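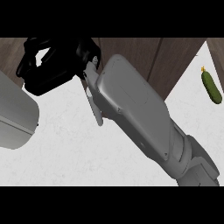
December — by Milagros Galang

Lovely Lacson has tested motion planners for long enough to distrust any success rate that arrives without a failure log. The one she was sent for Cliris, the new planner from Sonura, claimed 196 clean grasps in simulation. "Clean according to whom?" she asks. Her complaint starts with the kitchen counter, where a green cucumber lies on a white marbled surface with nothing beside it, well away from the gripper. "Give me a drawer full of forks," she says. "Open space flatters every planner."

She reran the software with the object's estimated pose shifted by 20 millimeters. Out of 50 attempts, 42 ended in a grasp. Sonura calls that robust. Lacson doesn't.

"Eight misses, and the planner reported success on all of them," she says. "I can live with a miss. I can't live with software that doesn't know."

Would she put it on a real arm? "At low speed — with my hand on the stop button."

Related
Grimener drops its old collision checker
Who checks the simulator?
Reading a planner log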